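Stukano studio, second floor
Gallery

23 September 2020

The Stukano office was fitted out over the summer and people have been working in it since the start of September. The pages in this gallery go through the floor by area, beginning at the lifts and ending at the long counter by the windows. Most of the entries are short. Plans and the full furniture schedule are on the project page.

The floor was stripped back to the slab before work started. The old carpet tiles, the suspended ceiling and a run of small meeting rooms all went. What could not go were the columns, and a good deal of the layout follows from where they stand.

Entrance and lifts
Matting is set into the floor, so there is no lip to trip over. The coat rail is on the left as you come in, with 100 numbered pegs. Wet umbrellas go in the trough underneath.

Post and deliveries
Jumosa built the shelving here to suit the parcel sizes the office receives most often. The shelves are 300 mm deep, apart from the bottom one, which is left open for larger boxes. Labels slide in and out of a metal strip along the front.

Kitchen
There are two sinks, one dishwasher and a separate tap for drinking water. The cupboards have no handles – they open with a finger pull along the top of the door. Mugs are on the open shelf and plates are below the worktop.

The large table
The table is finished in white and is shared by everyone on the floor. It is used for samples, for laying out fabric and for anything that needs more room than a desk gives. It is wiped down at the end of each day. 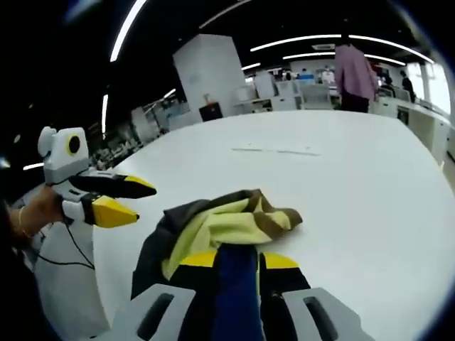
Fabric work at Stukano is mostly done on whatever surface is free, and the earlier office had nothing large enough for it. Delić, who designed the table, drew five versions before the shape was settled. The curved edge lets people stand along it without a corner between them, and the white top makes it easy to judge a colour: pale lime yellow next to dark olive brown, as on the bunched cloth, can be hard to read on timber. Cloth is folded and put away in the fabric drawers when the work is finished. Power for the table comes from the floor.

Columns
The columns are square and painted white, the same white as the walls. Early drawings had them clad in cork for pinning things up. This was dropped, and the pinboards went on the end wall instead. Low black cabinets were chosen for odd spots like the foot of a column, where a full-height unit would block the view across the room.

Desks
The desks are white and are set out in groups. The chairs are white as well. Clornero supplied both, and took away the old desks for reuse elsewhere. Screens can be moved along the desk on a rail. Bags go on a hook under the desktop so that the aisles stay clear.

The long counter
A white counter runs down one side of the room. It is used standing up, for short jobs and quick conversations, and there are sockets every few steps along its length. The overall length is 3035 mm for each section, and the joints have been kept as tight as the fitters could get them. A gap of 200 mm was left behind for cables and for cleaning.

Quiet room
One door, one small table, two armchairs. The walls are lined with felt panels in dark green. It is not bookable and people are asked to keep calls in there short.

Storage wall
Fabric drawers take up the lower half and box files the upper half. The drawers are shallow so that cloth can lie flat in two or three layers. Each drawer has a card on the front with the contents written in pencil, which is easier to change than a printed label.

Floor
Rubber sheet throughout, mid grey, with welded seams. The kitchen has the same material in a slightly rougher finish.

Still to come
The blinds on the street side are on order. Two of the pendant lights by the lifts are temporary and will be changed when the right fittings arrive. Pictures of both will be added to this page.

Furniture and joinery: Delić, Jumosa, Clornero
Client: Stukano

Back to all projects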